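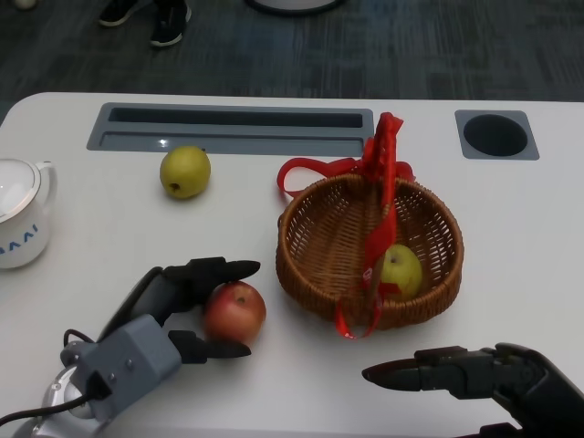

Fruit Basket Packers - seasonal, part time

Fletow makes up fruit baskets for offices, hospital patients and people's doorsteps. We are looking for 2 packers to join the table at our Silau unit from October until the new year, with a chance of some hours after that.

The work

You will be given an order sheet and a tray of washed fruit. Most of our small baskets are apples and pears, red and green mixed. You check each piece, put aside anything bruised or soft, and arrange the rest in a round wicker basket so that the colours are spread out and the stems face the same way. A ribbon goes on every basket. The red one is used for most orders, tied in a bow at the back with a tail brought down over the front. It creases easily and takes a bit of practice, and you will be shown how to do it.

Finished baskets are wrapped, labelled and put on the shelf for the driver. You will also fold boxes, wipe down the table between batches and sweep up at the end of the shift. Last season the unit sent out 1,366 baskets, most of them in December, so expect it to be quiet at first and then not quiet.

Hours and pay

Shifts run from 7 am to 12 noon. In December there is an afternoon shift as well, 1 pm to 5 pm, which you can take or leave. We ask for roughly 17 hours a week. Pay is 12 pounds 90 an hour, paid every fortnight, plus holiday pay. Training is paid at the same rate.

What we are looking for

You don't need to have done this before. You do need to be able to stand for most of a shift, lift a full crate of apples with one other person, and be careful with your hands. Soft pears mark if you grip them. You should be able to read an order sheet in English and tell us if something on it looks wrong.

We can't take anyone under 18. If you have an allergy to fruit, latex or hay, please say so when you apply and we will talk it through.

What you get

An apron and gloves, tea and coffee, and a bag of the fruit we can't use, if there is any. There is free parking behind the building and the bus stop is a few minutes' walk away. Lockers are provided - bring your own padlock.

How to apply

Send a short note to Mwajuma Muli, packing supervisor, saying when you could start and which mornings you can't do. A CV is fine but not required. You can also leave a note at the front desk before noon.

We will ask you in for a trial hour at the table, which is paid. Duyên Đỗ runs the trials and will show you the ribbon. Applications close at the end of September.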